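Prundgate发布手持夹爪对比测试首轮结果 Gellivance控制器同步开放试用

1月,Prundgate今天公布手持夹爪指垫与控制器的首轮对比测试结果。参测的是两款指垫、两套控制器,Gellivance和Fata各一套。测试台由Ertürk提供。完整数据表本月内上线,先发要点。

测试背景:过去半年客户问得最多的一个问题,抓薄壁的、透明的、一捏就变形的东西,到底该换指垫还是该换控制器。销售说换指垫,研发说换控制器。吵了很久,干脆测一轮。

测试方法很简单。双手各持一个夹爪,操作者按固定节拍完成取、举、转、放四个动作,全程记录开合量、夹持力和位姿。物件全部是日用品,杯子、瓶子、小盒子、布料。不用标准块。标准块谁家都抓得住,比不出差别。

总计有效抓取3,316次。其中硬物1,000次,薄壁及透明件600次,其余为软包装、布料和混合摆放。无效记录已经剔除,剔除规则写在数据表第一页,欢迎挑错。

测试现场:
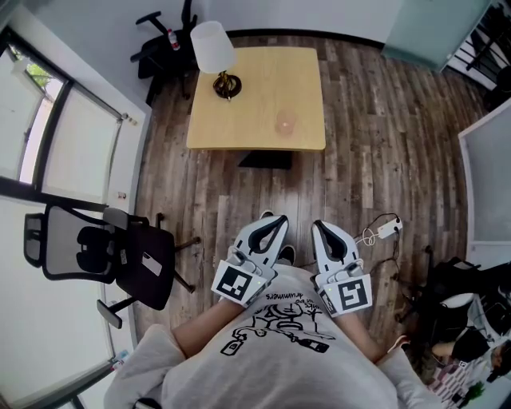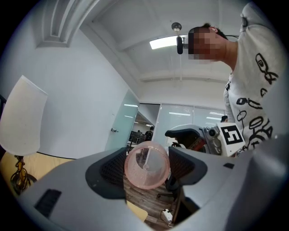
指垫的结论先说。薄壁件上,弧形带纹理的软指垫明显好于平面硬指垫,滑脱少,压痕也少。平面硬指垫在硬物上不吃亏,速度还略快一点,但一换到塑料杯,操作者就不敢用力,节拍马上慢下来。拿粉色半透明塑料杯这一类物件来说,杯壁夹在左右两片指垫之间,指垫内侧的网状纹理起很大作用,接触面一大,力就可以给得小。我们的建议:以杯、瓶、软盒为主的产线,先换指垫,控制器可以缓一缓在说。

控制器部分,差距没有预想的大。Gellivance在低力区更稳,力值曲线干净,抖动小,适合慢动作和精细放置。Fata响应快,开合跟手,连续抓取时操作者普遍觉得更轻松,缺点是接触瞬间有一个小的力峰,硬物无所谓,薄壁件要调参数。调完以后两者接近。没有调之前,Gellivance领先。两套的默认参数和调后参数都放进数据表,方便客户自己复现。

定位方面,每个夹爪背部装黑白方形标记,左右图案不同,后期处理时不会混手。这个做法不新,但省事。标记被身体或桌沿挡住的片段单独归类,不参与位姿误差统计,只参与抓取成功率统计。挡住的时间长短对结果有影响,下一轮会专门测。

相机也顺带比了。头部视角看全局,手上视角看接触,缺一个都难受。只用头部视角时,透明杯的杯口经常判断不准。只用手上视角时,夹爪一转向,背景全变,桌面位置要重新找。两路一起用,标注时间减少,返工也少。具体数字还在核对,这次不发。

光线是个坑,提前说一下。透明件对光很敏感,窗边和灯下的结果不能直接混在一起比。首轮数据按光照分了组,读表的时候请先看分组再看总分。有合作方拿总分直接做排名,我们不建议这么做。

线缆问题也记一笔。夹爪带细线,操作者走动时会拖地,转身容易绊。测试中把走线改成从手臂后侧绕行,情况好很多。Ertürk表示下一版测试台会加走线架,高度可调,桌面尺寸不变,旧夹具可以继续用。

试用安排:Gellivance控制器即日起接受试用申请,首批200套,大约一半留给已有夹爪的老客户,另一半面向新客户。试用包含控制器一台、弧形软指垫一对、标记板一对、线材和快速上手手册。手册目前只有中文和英文。Fata控制器的试用由Fata方面自行安排,请直接联系对方,Prundgate不代收申请。

申请时请写清楚三件事:抓什么物件,单班抓多少次,现在用什么指垫。写得越细排得越快。只写一句"想试试"的会往后排,请见谅。试用期内需要回传抓取日志,日志可脱敏,不需要上传视频。不愿意回传的客户可以走正常采购,价格一样。

关于第二轮测试,计划增加的内容有:带液体的杯子、叠放的杯子、表面有油的瓶子,还有双手交接。双手交接在首轮里试过几组,数量太少,没有放进结论。物件清单现在还没定死,客户可以推荐,能寄样品更好,样品不退。

几个常被问到的点,一并回复。首轮结果不代表耐久性,指垫磨损要等长期数据。首轮没有测机械臂末端安装,全部是手持,装到机械臂上以后力控表现会不一样,不要直接套用。指垫单独销售,接口图可以索取,第三方夹爪能不能装需要对照接口图自行确认,我们不做担保。

数据表、接口图和申请表统一放在Prundgate网站的下载栏目,上线后老客户会收到邮件通知。没收到的请先看一下垃圾邮件箱。

关于Prundgate:从事手持夹爪、指垫及数据采集配件的研发与销售,提供选型、对比测试和现场调式服务。

媒体及试用咨询,请通过网站联系表单留言,工作时间上午九点至下午六点,当天回复。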